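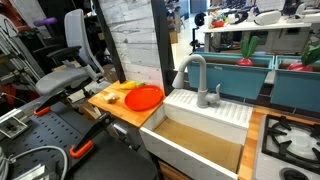

电动升降桌到底值不值得买？看了一个多月的帖子，越看越觉得不对劲，写得好的那些清一色在文末带购买链接，写得差的又多半是桌子到手就坏了、正在气头上的人，用了两三年、平平淡淡讲一讲的几乎找不着。我目前的条件很普通，一张普通的白桌子，配一把灰色的办公椅，高高的网布靠背、灰色软坐垫、黑扶手那种，一天坐八九个钟头，下午腰就开始发酸。同事劝我换升降桌，说“站着办公能治腰”。我对“治”这个字很警惕。

看中的是 Tromow 的双电机款，页面上写整机保修 6 年，最低能降到 71 厘米，四月份做活动，直降 520 元。客服话术非常熟练，问什么都是“亲，完全没有问题”。我问桌面下挠的事，她说没有问题；我问噪音，她说没有问题；我问要是真有问题怎么办，她发了一个笑脸。

想请教几件事。站着办公对腰的好处，有没有靠得住的说法，还是商家喊出来的？降到 71 厘米对个子不高的人够不够低，我一米五八。保修写六年，电机、控制盒、手控器是不是都包？另外我租房，搬家的话这东西好不好拆？

请用过一年以上的朋友说话，刚拆箱的就先别夸了。

发帖人　慢半拍的蜗牛

三号线末班

用了快四年，牌子是 Reinholz，跟你看的不是同一家，不过结构都差不多，我说点通用的。

先泼冷水。升降桌治不了腰。我买之前也信过，头两个星期新鲜，一天升降七八回，还在群里发过照片。一个月以后降到一天一次，半年以后就停在坐姿高度，直到我太太嫌它挡路把它升起来吸地。你去问身边买过的人，让他们说最近一次站着办公是哪天，答得上来的不多。

站立办公这个事，我自己翻过一些资料，水平有限，不敢说读得多透。我的理解是，长时间保持一个姿势都不好，坐着不好，站着也不好，站久了腿胀、脚底疼，站姿差的人一样腰酸。有用的是换姿势，以及离开桌子去走几步。那这件事一个空杯子就能办到，杯子小一点，喝完就得起来接水。我现在用的就是这个办法，成本很低，可惜没有人给杯子写测评。

腰已经酸了的，先去看医生，别拿桌子当理疗。下午才开始酸，有可能是坐姿，有可能是椅子调得不对，也有可能是别的毛病，隔着网线谁也说不准，包括我。

再说高度。71 厘米这个数你要问清楚是含桌板还是不含桌板。很多商家标的是桌架高度，桌板再加 2.5 厘米，就不是一回事了。你一米五八，就算 71 是含桌板的，穿拖鞋坐着打字恐怕也偏高，肩膀会不自觉地耸起来。法子很土：椅子调到脚能踩平，上臂自然垂下，小臂放平，拿卷尺量胳膊肘到地面的距离，这个数才是你要的桌面高度。量完再去对参数，别反过来。如果你现在那张白桌子比量出来的高，我倒怀疑你的腰酸跟它有点关系，垫个脚踏试一个星期，不花什么钱。

保修我吃过亏。我那张写的是“整机五年”，第三年手控器按键失灵，对方说手控器属于易损件，只保一年。我问整机两个字怎么解释，对方让我看详情页最底下那张图，字小得要放大好几次。所以下单前让客服用文字逐项回答：立柱、电机、控制盒、手控器、电源线，各保几年，来回运费谁出。她要是再回你“完全没有问题”，你就截图，再问一遍。文字回复不肯给的，那六年你就当它没写。

520 元的直降也别太当真，去翻一翻历史价。我那张买的时候也“直降”，三个月后不搞活动，卖得比我买的还便宜。

楼下便利店

买！我买了特别后悔没早买，站着开会精神多了，腰也不疼了。用的 Liltport 的，静音，猫也喜欢上去睡。犹豫什么呢，活动过了就没有了。

　　三号线末班　回复：请问用了多久？

　　楼下便利店　回复：上个月到的。

　　慢半拍的蜗牛　回复：谢谢，不过我帖子最后一行写了……

半颗螺丝

在二手办公家具仓库干过几年，拆装过的升降桌比较多，只答搬家和质量这两块，健康方面我不懂。

搬家：能拆，但是很烦。桌架是铁的，双电机的架子一个人抬得动，抬着下楼梯就两说了。最麻烦的是桌板。刨花板的桌板，自攻螺丝直接拧进去的，拆装两次以后孔就松了，第三次基本咬不住。你租房的话，挑桌板背面预埋了螺母的，看详情页有没有写，没写就让客服拍背面照片给你，不肯拍就当没有。还有，搬家前把桌子降到最低再断电，换个地方装好以后先复位，各家的按法不一样，说明书不要扔。我见过好多人以为搬坏了，叫师傅上门花了 90 块，师傅长按一个键就走了。

质量：晃不晃，看降到最低是看不出来的，展厅里、视频里都喜欢用低位给你拍杯子立硬币。要看就看升到你站立用的高度，手推桌边左右前后晃。两节立柱和三节立柱差别也大，你个子不高，需要最低位低，一般得找三节的，价格就上去了。便宜又降得低又不晃的，我在仓库那几年没碰到过，有人碰到了麻烦告诉我。

“双电机”不要迷信。双电机负重好、升降快，这没错，可你桌上就一个显示器一台笔记本，单电机完全拖得动。双电机还多一个坏的地方。我们收来的货里，坏得最多的是控制盒，其次是线被夹断，电机本身坏的反而少。所以理线比电机数要紧，线要留够升到最高的余量，插排固定在桌板底下跟着一起走。很多人插排放地上，一升桌子，显示器就往后栽。

要是就想试试自己站不站得住，先别买整张，找个结实的纸箱架在桌上，把笔记本放上去站两周。两周以后还愿意站的再买，二手平台上 Naratham 那种停了产的老款也不少，九成新，原主人说的理由都是“闲置，基本没怎么用”，这句话我是信的。

慢半拍的蜗牛　补充

刚量了，胳膊肘到地面六十四厘米半，白桌子七十四。差了这么多，难怪肩膀也紧。问了客服 71 含不含桌板，她隔了二十分钟回“亲，这个高度很多小个子女生都在用哦”。又问一遍，还是没有正面答。保修那几项她发来一张图，手控器一年，控制盒两年，写六年的是立柱。先不下单了，脚踏在路上，纸箱今晚架起来。腰的话约了门诊，看完要是有能说的再来补。

联系我们　|　版权所有，转载请注明出处　|　返回顶部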